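Stirasen Community Help > Student Projects > Simulation

Left arm stops above the drawer cabinet and does not complete the placement
Posted by Henok Tekleab, 2021-07-19
Tags: two-arm robot, simulation, student team, grading

I am writing on behalf of a student team enrolled in the Moleo course in household robotics. Our project requires a simulated two-arm robot to move a thin object from one side of a small drawer cabinet to the table on the other side. The work is done entirely in simulation, and the course staff grade it by running our program 500 times with small changes to the starting positions.

Our program completes the task in 137 of the 500 runs. In nearly all of the remaining runs, the left arm lifts the object over the cabinet, slows down, and then holds its position until the time limit is reached. No error is reported. The planner log states only that no valid path was found for the next target.
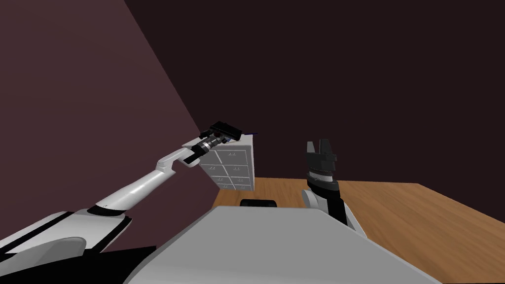 The right arm has no assigned task in this stage. We send it to a raised position with the gripper open at the beginning of each run, and it is not commanded again until the second stage, which we have not yet submitted. The team has tried the following without a clear result: a longer planning time, a slower approach speed, and a target point 4 centimeters higher above the table.

We would be grateful for advice on whether the fault is likely to be in the target itself or in the way the obstacles are set up. The course rules permit outside advice, provided that it is cited in the final report. They do not permit shared code.

Rosalinda Saludo
Moderator, Student Projects

The log message indicates that the planner rejected the target before any movement was attempted. Please review two settings.

First, confirm how the cabinet is entered in the collision model. In the Macapagal starter files, each piece of furniture is given a safety margin on every side, and the margin is applied a second time if the file is loaded by both arms. A cabinet enlarged in this way can take up the space that the wrist must pass through, even though the picture on the screen shows a clear gap. Turn on the collision view and compare the two outlines.

Second, check whether the held object is attached to the gripper in the model after the grasp. If it is still listed as a separate obstacle, the planner will treat the gripper as being in contact with it at all times.

I would also recommend that the team save the starting positions of the failed runs. It is difficult to judge any change when the positions differ from one test to the next.

Murray Fortin

We had something similar in the May session. Restarting the simulator fixed it for us. You may also wish to try a different planner.

Debashish Jayawardena

I served as a teaching assistant for an earlier offering of this course. I agree with Ms. Saludo regarding the margin, and would add a point concerning the right arm. Its raised position is treated as a fixed obstacle while the left arm is being planned. If the left elbow has to swing toward the middle of the table, a good part of that space is already closed to it. Lowering the right arm and drawing it back toward its own side is permitted under the rules and costs very little time.

The team should also look at the wrist angle required at the target. Many student programs request one exact angle when a range would be accepted by the grader. Please consult the section on tolerances in the Skirnitz manual before changing anything else.

Comment from Henok Tekleab

Thank you for the replies. The cabinet margin was being applied twice. After correcting it and lowering the right arm, we repeated the first 137 failed starting positions, and 97 of them now finish. The restart made no difference in our case. We have not yet changed the wrist angle and will post the results of that test under this entry.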